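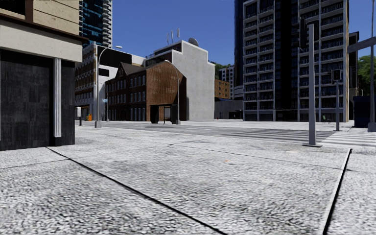 Unit 6: Visual place recognition in a simulated city

Handout for the second half of the Mobile Robot Navigation course
Last revised August 7, 2022

Reading before class: the Hellwig method notes, sections on descriptors and on verification. Bring your results from the March lab if you still have them.

1. The problem

A robot drives or walks through a city with one forward camera. It has a map made of stored views, each with a known position. Given a new view, it has to say which stored view is nearest, or say that it doesn't know. We call this place recognition. It gives a coarse position only. The fine position comes from a later step (Unit 7).

We work in Cuden, the simulated district you used in the March lab. The views in this handout are renders from it. In simulation the true position of every view is known, so errors can be measured directly. The price is that some things look different from a real street. Surface textures are the main one, and we come back to that in section 4.

2. The Hellwig method in brief

Step one. Each view is reduced to a single descriptor, a vector of 200 numbers. The network that produces it was trained on pairs of views taken close together and pairs taken far apart.

Step two. The descriptor of the new view is compared with all descriptors in the map. The six closest are kept as candidates.

Step three. For each candidate, local features are matched between the two views, and the matches are tested against a single camera motion. Candidates with too few consistent matches are thrown out. If none are left, the answer is "unknown."

Most of the running time goes into step three. Most of the mistakes are made in step two: if the right view isn't among the candidates, verification can't bring it back.

3. Open views and closed views

The map used here holds 2,553 stored views. For the exercise, sort them by how much skyline they contain. An open view has roof edges against the sky at several distances. In the view at the head of this handout, the pitched brick roof, the stepped top of the grey building with its antennas, and the glass tower behind the corner all give strong outlines. The street lamps and signal poles add features too, but they are thin and the matcher often loses them when the camera turns.

A closed view is mostly wall and pavement. The outlines that remain are long straight edges, and many places share those. Expect the candidate list to be less reliable there, and expect step three to do more of the work.

Cast shadows need care in both cases. A hard shadow edge on a plain wall is a very attractive feature for the detector, and it will match well as long as the sun setting stays the same. Change the time of day in Cuden and the match is gone, or worse, it slides along the wall and drags the motion estimate with it. In the view below, look at the stepped shadow on the concrete wall and the diagonal one on the brick gable. 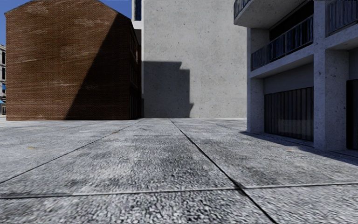 4. What to watch for in your own runs

Pavement. The slabs fill a large part of the view in both renders. Their speckle gives many local features and few useful ones. Mask the lower part of the view and run again - compare the number of consistent matches before and after, and keep both plots. Joint lines are a separate matter. They are useful for heading once the place is known, but don't use them to choose the place.

Repeated structure. Balcony grids match themselves one floor up or one bay across. The Drirnier matcher has a ratio test for this, which is off by default. Turn it on.

Texture blur. Near paving can come out softer than the paving farther away. This is a property of the render. Don't report it as motion blur.

5. Assignment

a) Run the method with the default settings on the Ceston query set. Report recall with one candidate and with six.

b) Repeat with the sun moved. Use the settings file in the course folder and change nothing else.

c) Pick one failure from (b) and explain it in half a page. Show the matches that were kept and say which of them lie on shadow edges.

d) Optional: retrain the descriptor with mixed sun settings and repeat (b). This takes a night on the lab machines, so book a slot first.

Hand in one PDF plus your log files. Logs without the random seed will be returned for a rerun.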